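Bench operators wanted, robot stop-fault retest – Derkholm site

Fekero is looking for 13 people for a short run of paid sessions at our Derkholm workshop. No robotics background needed. You do need patience, decent eyesight (glasses fine) and a willingness to write down boring things accurately.

Why we're hiring: in April the arm on bench 3 kept moving after a stop was pressed. Not far, not fast, no one hurt. But it moved, and the log said it had'nt. We pulled the bench the same day. Cause so far looks like a stop signal getting dropped when the controller is busy replanning a grasp. The Wollen controller has new firmware now and a second, hard-wired stop that cuts motor power directly. Before the bench goes back to normal use we want it run hard by people who didn't build it. 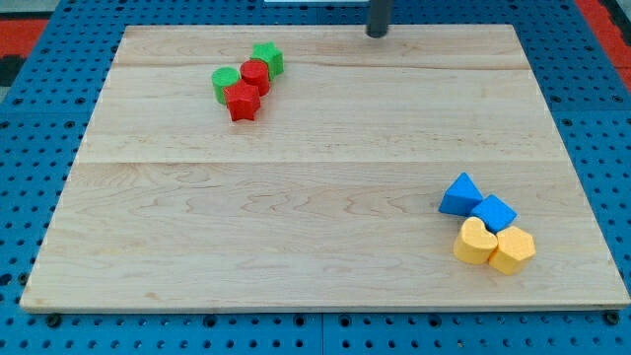

Stop testing is most of the job. You watch a sorting task and press the stop when the cue sheet tells you, or any time you don't like what you see. Both count. Then you note what the arm did, reset, and go again. Tasks use foam-like shape blocks on a wooden board. A typical start layout has the red and green stars and cylinders grouped toward the far left, blue and yellow pieces nearer the front on the right, bare wood between the two groups. You put blocks back to the layout by hand, and ONLY with motor power off and the lockout key in your pocket. People who skip the key are sent home. Sorry, no second warnings on that one.

Target is 2316 logged stops across the whole group. We have 424 from our own staff and those won't be counted twice.

What you'd be doing
– induction and lockout training (paid)
– timed runs in pairs, one on the stop, one on the log
– short written note for anything odd, even if it looks like nothing
– end of shift handover

You should be
– 18 or over
– OK standing for long stretches, stools availble between runs
– able to hear a warning tone or see a flashing lamp, either is fine
– comfortable saying stop to a room full of engineers

Not suitable if you've worked on the Wollen controller or for Olmedo, who are reviewing the results for us. Has to stay separate.

Shifts are half days, morning or afternoon. Paid hourly incl. breaks, rate sent with the info pack. Bus fare covered. Closed shoes, no loose sleeves, no lanyards.

To apply: short email to the Derkholm front desk, subject line "bench 3". Tell us which shifts you can do and any job where you had to follow a procedure. No resume needed. Closes August 29, 2024, earlier if we fill up. Incident summary available on request, ask for it before you sign anything.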